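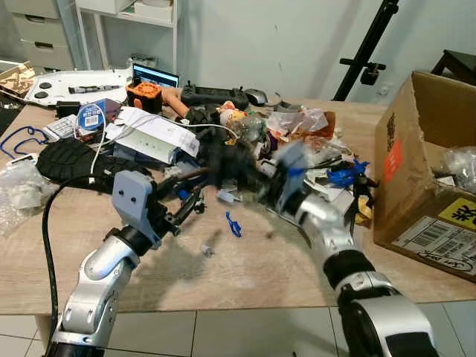 Waste and Recycling Services, Cirncombe District Council

28 July 2022

Small mixed items collection to be extended to all Cirncombe rounds

Cirncombe District Council will extend its separate collection of small mixed items to every kerbside round in the district from January. The decision follows a trial on two rounds, Girnia Road and Lower Cirncombe, in which 1,445 households were given a lidded box for items that cannot go in the mixed recycling bin but are too small to be booked as bulky waste.

The box is intended for worn footwear, bags and cases, cable, cord, short lengths of hose, small fittings and similar goods. Until now most of these have been placed in the general waste bin. Long or flexible items have also been found regularly in the mixed recycling bin, where they wrap around the sorting equipment at the transfer station and have to be cut free by hand while the line is stopped.

Of the households on the trial rounds, 930 put the box out at least once. Use was higher on Girnia Road, where most properties have a front garden or side passage, than in Lower Cirncombe, where many front doors open directly on to the pavement. The box has been made narrower for the full service as a result, and residents in flats with shared bin stores will have a communal container in place of individual boxes.

Boxes will be collected every fourth week, on the same day as general waste. They will be emptied into a caged compartment fitted behind the cab of the existing vehicle, so no additional vehicles are needed. The contents will be taken to the Cirncombe transfer station and separated into 11 categories. Goods fit for reuse will be offered to local charities before anything is sent for material recovery. Items that cannot be reused or recovered will go for disposal with general waste.

The boxes are to be supplied by Thammasiri, which also made those used in the trial. Each holds 35 litres and has a hinged lid with a catch, drain holes in the base and a panel for the house number. An initial order of nearly 4,000 has been placed for the first rounds to change over. Round scheduling and missed collection reports will be handled through the Karomau system already in use for garden waste, and residents will not need to register separately.
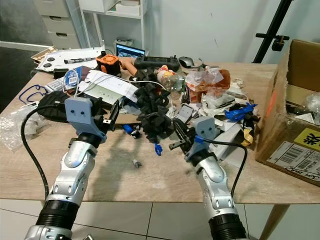
Mixed small items on a table, including a black zipped case or pouch, a clear plastic bag and dark blue cord.

What may be placed in the box

Shoes, boots and loose soles. Pairs should be tied together where possible.
Handbags, pouches, pencil cases and zipped cases, emptied before collection.
Cord, rope and electrical cable, coiled and tied, up to two metres in length.
Small hand tools without exposed blades.
Kitchen utensils, hooks, hinges, handles and other small fittings.
Small toys without batteries.

What may not be placed in the box

Batteries of any type, and any item from which the battery cannot be removed.
Vapes, lighters, aerosols and gas canisters.
Knives, loose blades, needles and broken glass.
Paint, oil, adhesives and garden chemicals.
Food, soiled textiles and nappies.
Plastic film and carrier bags, which should be returned to a supermarket collection point.

Items should be placed loose in the box and not bagged. Crews will leave any box containing batteries or gas canisters and attach a tag stating the reason. The box can be put out again on the next scheduled date once the item has been removed. Material left beside the box will not be taken.

Residents on the two trial rounds should keep their present box, which will continue to be emptied. A replacement in the new size can be requested from January, subject to stock. Households on all other rounds will receive a box and a printed calendar in the fortnight before their first collection. Those who do not want a box may leave it at the edge of the property on the first collection day with the lid open and empty, and it will be taken back.

There is no charge for the box or the collection. Assisted collections will apply automatically to households already on the assisted list.

ENDS

Notes for editors

1. The collection applies to domestic properties only. Businesses should contact their trade waste contractor.
2. The bulky waste service is not affected.
3. Round maps are available on request from Waste and Recycling Services.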